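Workshop notebook – dye room, 23/08/2026

Carrying on with the madder. Vat 2 was left overnight with the lid on and a blanket round it, still warm to the hand first thing. Colour on the test skein is browner than I wanted. Not terrible. Brick, not red. Margit says leave it, I say the water's the problem again.

Water: the tap here is soft, so chalk has to go in. Last batch (April) I put the chalk in at the start and got a good orangey red. This time I forgot and it went in late, with the bath already hot. Writing that down so I stop arguing about it.

Wool is the Cleldale two-ply, same cone as before, lot 3254. Scoured yesterday in the big sink, two rinses. It still smelt sheepy so did a third. Mordant was alum with a bit of cream of tartar, weighed out per skein and not guessed, Margit please note. Held just under a simmer for an hour, then left to go cold in the pan. Skeins rolled in a towel and kept damp in a bag.

Märta's idea: split the madder into two soaks. First soak cold, pour off, that takes most of the yellow-brown stuff out. Second soak is the one you dye with. I was doubtful becuase it seems a waste of roots but she's been doing it for years on the Lacerda rug yarns and hers are properly red. Keep the first liquor in a bucket, it gives a decent peach on its own.

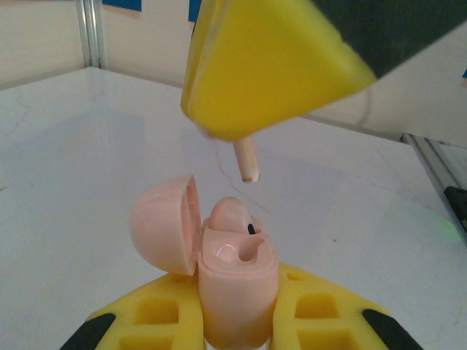 Does the root need to be ground fine, or will chopped do?

Chopped will do if it soaks a full day, but ground gives more colour in less time. The trouble with ground is it gets into the yarn and takes an age to shake out, so tie it in a bit of old net curtain or tights.

Today's run, skeins tagged with knotted string:

Skein A – single soak, chalk at start
Skein B – double soak, chalk at start
Skein C – double soak, no chalk
Skein D – single soak, no chalk, this is the one to compare with the vat 2 mess

All four in at the same time, seperate pans, same weight of root in each. Heat up slowly. The rule is never past 60-something or the browns come out, and the small ring is a pig to hold steady. Turned it off and on all morning. Need a better thermometer, the Plutico one sticks and then jumps.

After 40 minutes B was already ahead, a clear warm red on the wet yarn. A close behind but duller. C looked pink and a bit sad. D as expected. Wet colour lies though, always goes lighter, so no verdict yet.

Smell is sweet and earthy, quite nice, gets in your hair. Windows open.

Lunch. Came back, ring for pan C had been knocked to low by somebody's sleeve (mine). Gave C longer to make up for it. Not a fair test now, strictly. Will redo C on its own if the rest turn out worth having.

Onion skins – have a full paper sack from the greengrocer, red and brown mixed. They need sorting or the colour is mud. Job for a rainy day.

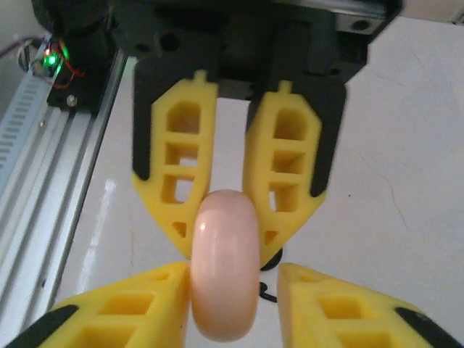 How long should the yarn stay in the bath once the heat is off?

Overnight, with the lid on. Most of the depth comes while it cools, and lifting it out early leaves it patchy near the ties. Loosen the ties before it goes in as well, as tight ones leave pale bands that no amount of re-dyeing gets rid of.

Weld next. Märta brought a bundle from her allotment, hung to dry since last month, stalks and all. Chop everything, pour on hot water, leave it an hour. Chalk again for a brighter yellow. Used the enamel pan and not the old iron one, as iron turns it olive. We might want olive later for the Coria order, they asked for "moss" and then sent a photo of something nearer khaki. Have asked them which. No reply yet.

Coria want 5 shades altogether, about 1000 g in all. So far:

madder red – B if it holds
peach – first liquor
weld yellow – today
moss / khaki / whatever – weld plus iron
a grey – no idea. Oak gall and a touch of iron? Margit is keen on walnut but that's a brown whatever she says.

Fastness strips: wound last batch's red, the peach and the old weld on card, half covered in foil, taped to the south window. The weld is the one I worry about. Check in two weeks and don't move them to water the geraniums like last time. 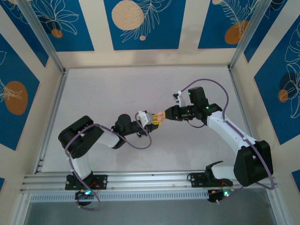
Washing. Old red from April bled a bit in warm water with the usual soap, only the first wash, clear after that. Think I rushed the drying. Margit Lindqvist's way is to dry the yarn fully, leave it a week, then wash. I've always washed the same evening to get the bits out. Will do half of B each way and put them side by side.

Stock: alum low, enough for one more mordant pan. Cream of tartar fine. Chalk fine. Madder root nearly gone, one bag left and it's the older paler stuff. Order both together to save on post. Rubber gloves, the long ones. String.

Pans A to D off the heat, lids on, blankets round. Weld strained and yarn in. Skeins not to be touched before morning please, Märta that means you with the spoon.

Tomorrow: lift, squeeze, hang in the shade. Chase Coria re moss. Scrub the enamel pan before the yellow sets in it.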